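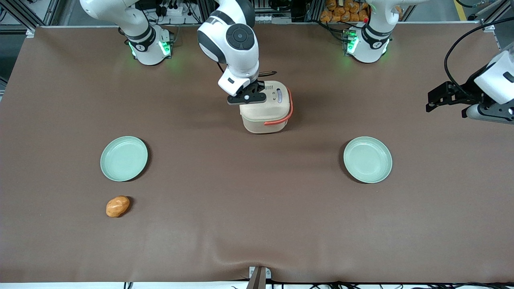 Two pale green plates and a lidded container on a brown cloth.

The Long Table at Cornby
Jun 13, 2024

There is a stretch of road between Buckley and Cornby where the phone signal gives up and the hedges close in, and if you drive it in the early evening with the windows down you can smell onions frying well before you see a single roof. That was how I came to my first shared supper, hungry and a little lost, with a bowl of potato salad sliding around on the passenger seat.

The supper has been going for 29 years now. It began with one street and a power cut, when everybody's freezers were thawing and it seemed a shame to waste all that good food, and it has grown (slowly, the way these things do) into an evening that brings 134 people out to eat together in a village of 756. You bring a dish, you bring your own plate, and you sit wherever there's a gap on the bench. I sat between a retired bus driver and a girl of six who told me, very kindly, that my potatoes needed more salt. She was right!

What I love most is how plain the food is. Baked potatoes, split and buttered and wrapped up in foil to keep warm. Bean stew. A great many pies. The bakery, Gerska, sends over 20 loaves of dark rye, still soft in the middle, and those are gone before the soup has made it down to the far end. One family always brings flornemska, a cabbage and caraway bake that takes its name from Flornemska, the valley their grandparents left, and people who claim to hate cabbage go back for a second spoonful and then a third.

I asked for the recipe, of course, and got four different versions from four cousins, one of whom swore by a spoonful of plum jam and another who looked quite hurt at the idea. I've tried it both ways at home since then. The jam one is better, though I wouldn't say so in Cornby.

The next supper is in July, and I've already bought more salt.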